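Wekalbridge and Baneo Release Method for Teaching Suturing Steps to Two-Armed Surgical Robots

Recorded bench work and an outside test set are available to research groups on request

2020-05-30

Wekalbridge, a research company that works on control software for surgical robots, and the instrument maker Baneo have released a method for training a two-armed robot to carry out the separate steps of a suture. The method is called Aramia. It covers bench work on synthetic skin only and is not intended for use on patients.

Aramia divides a stitch into short steps: placing the needle, pulling the thread through, wrapping it, tightening the knot and trimming the tails. Each step is learned from recordings of skilled operators and has its own stopping rule. If the rule is not met, the arms hold still and an operator takes over.

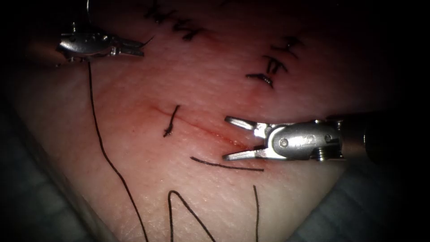
Thread is the hardest part of the job for the software. A needle keeps its shape, but black suture thread bends, loops back on itself and looks the same whether it belongs to the current stitch or to one already tied. Earlier versions of the method often picked the wrong strand after the first few knots. The released version keeps a running estimate of where the working thread lies and checks it against more than one view before the jaws close.

The training set holds 600 recorded stitches. All of them were made on synthetic skin pads with straight incisions. Pads were kept in use after the first stitches were tied, so finished knots and cut ends of thread often remain on the surface while a later stitch is being made. The developers left these recordings in the set.

Results

Aramia was tested on 151 stitches that were not used in training. In 20 of them the arms stopped and an operator had to finish the stitch. Most of those stops came during the wrapping step, when the free end slipped out of reach of the second instrument. The rest came during tightening. No stop was recorded during trimming.

The same test was run with only the fixed camera, without the close views from the instruments. The number of stops rose to 40. The developers conclude that the close views matter most in the moments before a grasp, when one instrument can hide the thread from a camera placed farther away.

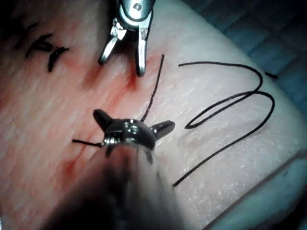

Limits of the method

The results apply to straight incisions in one type of pad. Curved cuts, layered tissue and moving surfaces were not tested. The method also does not measure how tight a knot is. Tension was judged by an operator after each test stitch, and a force reading is planned for a later version.

Speed was not a goal of this work. Aramia is slower than a trained operator at every step except trimming.

Availability

The recordings, the step labels and the test procedure can be requested from Wekalbridge by universities and nonprofit laboratories. The control software is offered under a separate research license. Lindqvist, a testing laboratory, will repeat the 151-stitch test on its own bench and publish the outcome whether or not it matches the figures given in this release.

About Wekalbridge

Wekalbridge develops control and training software for robotic instruments used in surgical research.

About Baneo

Baneo makes small-jaw instruments and wrist assemblies for research robots.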